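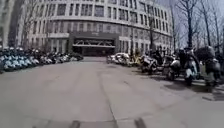
*Blöndal's view of the plaza, scooters on both sides and the main entrance dead ahead.*

Greetings from the robotics club! Guoqing Wan here, filling in on the club page while Dagný Bergmann fights with the battery charger. We've been taking Blöndal, our little delivery rover, outside to collect driving footage, and I can tell you that my desk simulator did not prepare me for real concrete. Those joints between the slabs look like nothing when you walk over them. To our lane finder (it's called Clutard, don't ask me why) every one of them is a painted line begging to be followed.

So far we've labeled 1,594 stills by hand, with 3,000 as the goal by July. My share has been mostly scooters. So many scooters! If you have a spare evening and a decent playlist, please come label with us, because I'm starting to see handlebars when I close my eyes.

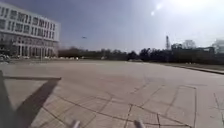

*Glaring sun, long tree line and plenty of cracks for Clutard to chew on.*

Glare is the other headache. When the sun gets into the lens, the pavement goes pale and the curb on the right fades into it, at least as far as the software can tell. Dagný wants to drop the exposure and live with darker shadows. I'd like to keep the exposure and mask out the top of the picture, where there's nothing to drive on anyway. We're trying both on the same route, and whoever loses buys dumplings.

People are next on the list. I've been tagging walkers separately from anyone who's standing by the parked bikes and scooters, and the dark coats against dark scooters are really tough, even for me at full zoom.
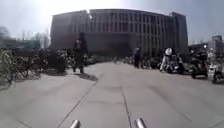

## Come build with us

We meet at 6:30 p.m. in room 172, and beginners are very welcome (I couldn't solder when I joined, and Dagný will tell you I still can't). We have 2 spots open on the labeling crew and plenty of room on the mechanical side. Bring a laptop if you've got one, and ask for either of us at the door.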